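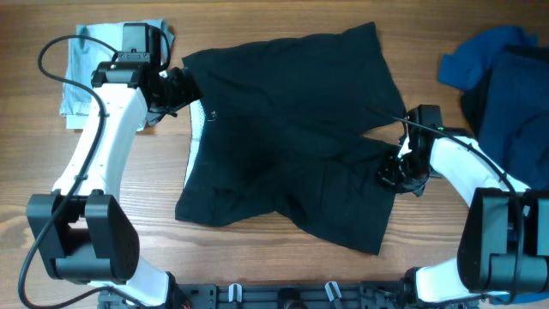 Shorts held at the waistband and at the lower leg, with a folded light blue cloth behind.

Household Tips: Getting Good Results from the Iria Folding Service

Residents of Distville who subscribe to the Iria tabletop folding service receive a two-arm unit, a mounting base and a setup visit from a Kettler technician. The following tips are drawn from the questions most often received by the household desk. They apply to the standard plan and to the Plollel short-term rental.

Choosing and preparing the table

Use a flat table that does not rock. Wood is preferred. Glass and high-gloss surfaces reflect room light and can cause the unit to miss an edge, and a plain matte cloth pulled tight and clipped under the table will usually correct this. Patterned tablecloths should be avoided.

Wipe the surface before each session. Crumbs and lint cling to dark fabric, and black shorts will pick up whatever the last load left behind.

Keep the front edge of the table free so that the base can be clamped fully. Check the clamps by hand once a week. If the base has shifted, do not push it back while the arms are powered. Switch the unit off, reposition the base, and run the alignment routine from the menu.

Laying out shorts

Shorts cause more repeat attempts than any other item in the standard plan. Lay the pair down with the waistband pointing away from the base at a slight angle and the legs toward it. Small creases may be left alone. Large folds should be opened out by hand, particularly at the hem.

Tie drawstrings and tuck them inside. Turn pockets in. If a lining shows along the edge, it may be left as it is for a simple half fold. For a tighter fold, smooth it under first.

The unit takes hold of two points that are far apart, such as a corner of the waistband and the opposite leg. Please do not help by holding a third corner. The arms adjust to the pull they feel, and a hand on the fabric gives a false reading.

Dark garments

Black and navy items show few shadows, and the unit may have difficulty finding where one layer ends and another begins. An ordinary lamp placed to one side of the table, low down, improves matters considerably. Overhead light alone is often insufficient in the evening. Subscribers who fold after 8 p.m. are advised to keep a lamp near the table permanently.

Do not place a dark item directly against another dark item. Leave a hand's width of bare table between the piece being folded and the waiting pile.

Where to put the piles

Waiting clothes belong on one side and finished clothes on the other. Either side is acceptable, provided the household keeps to it. The finished stack may sit toward the back, where an arm can pass over it. Keep it low. A tall stack will be brushed by the arm and will have to be done again.

Sleeves and straps that trail from the waiting pile should be tucked in before the session begins.

Cables

Each arm has a cable that needs slack in order to move. Let it curve outward over the table and do not tape it down. Mugs, spray bottles and sewing scissors should be kept well outside the curve.

Items not covered

The standard plan does not include fitted sheets, wet laundry, or garments with exposed pins. Items over 800 grams should be folded by hand.

Care of the grippers

Wipe the gripper fingers with a dry cloth after every 11 loads, or sooner if fleece has been folded. Fabric softener leaves a film, and shorts made of slick sports fabric will then slip at the waistband. A cloth dampened with plain water will remove it. Do not use alcohol or furniture polish.

Fees and support

The short-term rental carries a minimum term of 2 months. Requests to change plans must be received by Friday to take effect the following week. Subscribers who joined before September keep their present rate until renewal.

Questions may be sent to Tanvir Khondokar, Household Desk, Kettler Home Services, extension 2732. Please include the serial number from the underside of the base and the type of garment involved.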